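## Section 4: Recording cable examples

Read this section before you record anything you plan to keep. The Eltar quick-start card says a new task can be taught "in an afternoon." Treat that as advertising. At the Zasville shop we recorded 692 examples of the cable task before the policy did anything we would show a visitor, and a good share of those should never have been saved.

These steps cover the cable-and-basket task only. For the drawer task, see Section 5.

### 4.1 Before you start

1. Put the mesh basket on the white table, near the back. The exact spot does not matter, and you will be moving it between runs anyway.
2. Loop the cable by hand and drop it in. Do not use a twist tie. Do not arrange the loops so they look nice for the camera. A policy trained on tidy cable learns tidy cable, and your customers do not have any.
3. Bring both arms to the rest pose and check that the head camera shows the whole working area you care about. The preview window in Zastard trims the edges a little, so open a saved still and look at that instead.
4. Open a new session and type the task name exactly as it appears on the task sheet. The software will accept any spelling you give it, and will then treat each spelling as a separate task.

**Note:** The "auto-check" light turns green when the files are complete. It does not know whether the example is any good. We have seen green lights on runs where the operator was on the phone.

### 4.2 Recording a run

1. Press record, then wait for the tone. Movement before the tone is lost, and the run will begin with the arm already halfway there.
2. Move in over the basket from above. Keep your speed even. If you would not want the arm to copy a motion, do not make it.
3. Keep the hand you are not using low and to the side, away from the working arm's path.

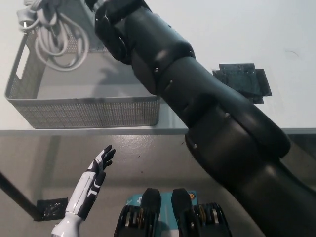 4. Close on the cable once. If you miss, you have two choices: back off and try again in the same run, or stop and throw the run away. Both are fine. Digging around in the basket until something catches is not.
5. Lift clear of the rim before you move sideways. Loops like to hang over the edge, and a snagged loop will drag the basket with it.
6. Set the cable down, return to rest, and press stop. Leave a short pause at the end – the trimming tool needs it.

**Caution:** Keep people's hands off the table while the arms are powered. The stop button works, but it works after you press it.

### 4.3 Marking what you recorded

Mark every run right away as *keep*, *retry* or *discard*. Use *retry* for a run where the first grasp failed and a later one worked. The old version of this guide told you to discard those. Tiburcio Contreras argued that they were the only examples showing how to recover from a mistake, and after some arguing back we agreed to keep them under their own label. We have not tested this well enough to promise that it helps.

Do not mark in batches at the end of a shift. Everything looks like a *keep* by then.

### 4.4 How many is enough?

The Nwankwo planning sheet gives a target of 2,000 runs per task. We asked where that number came from and did not get an answer we could use. Our own practice:

- Stop and train a test policy early, while it is still cheap to find out that the camera was aimed wrong.
- Change the basket position, the cable and the operator before you add more runs of the same thing.
- If two test policies in a row fail in the same way, stop recording. Look at the examples that are supposed to cover that case. Often there are none.

**Note:** The success rate shown in the Zastard dashboard is worked out on runs that look a lot like the training runs. Do not quote it to a customer. Set up the table fresh, have someone outside the recording crew place the basket, and count for yourself.

Section last changed 4/4/24. The trimming tool is due to be replaced in June, and step 6 of 4.2 may change with it.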